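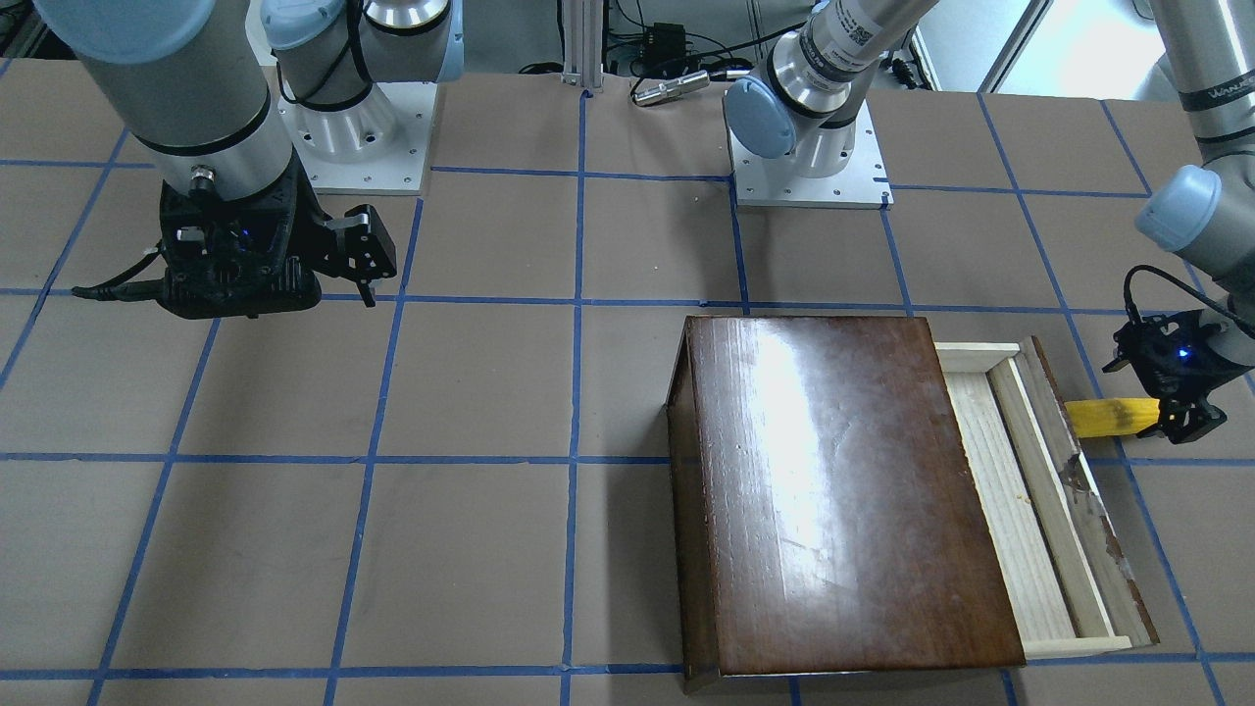 Filed under: Architecture & Interiors > Commercial Fit-Out > List Archive

Re: Teller line acoustics and the dropped soffit at Urrutia

Gervasio,

Replies below your text. I trimmed the parts on signage, which belong in the other thread.

> From: Gervasio Cabral
> To: fitout list
>
> We are in design development on a credit union branch in the old
> Urrutia hardware building. Single story, masonry bearing walls,
> exposed timber trusses the client wants kept in view. Public hall is
> 900 square feet with a 17 foot ceiling at the ridge. Floor is
> polished concrete, also staying.
>
> The client wants an open teller line, no glass, with private
> conversation possible at the counter. Our first scheme drops a
> gypsum soffit over the tellers at 9 feet. The owner's rep dislikes
> it because it hides the ends of three trusses. Alternative is
> absorptive panels between the trusses and nothing over the counter.
>
> Questions:
> 1. Has anyone kept a teller line private enough without a soffit?
> 2. Is the Kumico slatted panel worth the upcharge over plain
> fabric-wrapped board?
> 3. Where do people run the return air when the trusses are exposed?

On 1: yes, once, on the Lotach branch, and it took more than the ceiling. Panels up at the roof deck bring down the general noise level in the hall. They do very little for two people talking across a counter with a third person standing six feet behind. The direct path from the teller's mouth to the next customer in line doesn't touch the ceiling at all.

What we did at Lotach was pull the queue back. The waiting line started 13 feet from the counter face and ran parallel to it, so people in line faced sideways. Between stations we put full-depth divider fins, upholstered on both sides, running from the counter top to 5 feet 6 inches above the floor. The fins did most of the work. An early mockup had them at 4 feet 8 inches and you could follow a conversation at the next station word for word.

We also put in sound masking. With exposed structure you don't have a plenum to hide the speakers in, so they went on top of the trusses facing up at the deck. Get the electrician to walk the route with you before rough-in. Ours ran surface conduit down the face of one truss and it had to come off again, leaving strap holes in old timber.

Be aware that masking raises the background level, and in a hard room it can sound like a fan running. Put the absorption in first, tune the masking after the furniture is in, and budget for the second tuning visit. The base bid we received covered one.

I would still not rule out a partial soffit. If the objection is the truss ends, a panel hung on rods below the bottom chord and held 18 inches off the back wall leaves the bearing points visible from the hall. You lose some of the benefit at the edges. It also gives you a place for the counter lights, which otherwise hang on very long stems and drift every time the front door opens.

Check the sprinkler layout before you draw it, though. A hung panel over the teller line is wide enough that the fire marshal may want heads below it as well as above. Ask in writing now. We got a verbal answer in September and a different one at inspection.

On 2: it depends on how much of it people can touch. The slatted face hides dirt and takes a knock from a chair. Fabric-wrapped board doesn't, and the corners go first. Up between the trusses nobody reaches it, and from the floor the slats read as a dark stripe. I'd use plain board overhead and spend the money on the wall behind the waiting line. Look at the backing too. Slats mounted tight to gypsum with no absorber behind them are decoration. The version with the thick felt and an air gap is the one whose test data was sent to me, and the sales sheet didn't make clear which one the base price covered.

Prolico makes a perforated wood panel in a similar range. We had it quoted as an alternate and the lead time was longer than our schedule allowed, so I can't tell you how it holds up.

On 3: low wall return, in the casework. We used the dead space at the back of the teller cabinets, with a lined duct and two elbows before it reached the mechanical room. Keep the velocity low. If the return grille is under the counter, any whistle will be at the tellers' knees all day. Also make sure the casework shop drawings show the duct. Ours did not the first time, and the drawer boxes were built full depth.

One question back to you. Is the vault wall a bearing wall, or was it added later? If it was added, it may stop short of the deck, and the office behind it will hear everything in the hall regardless of what you do at the counter. Filling that gap around the truss members is slow hand work and should be its own line in the estimate.

I can send the fin detail and the reflected ceiling plan for Lotach, with the client's name taken off. Let me know which format you need.

Jae-in Lim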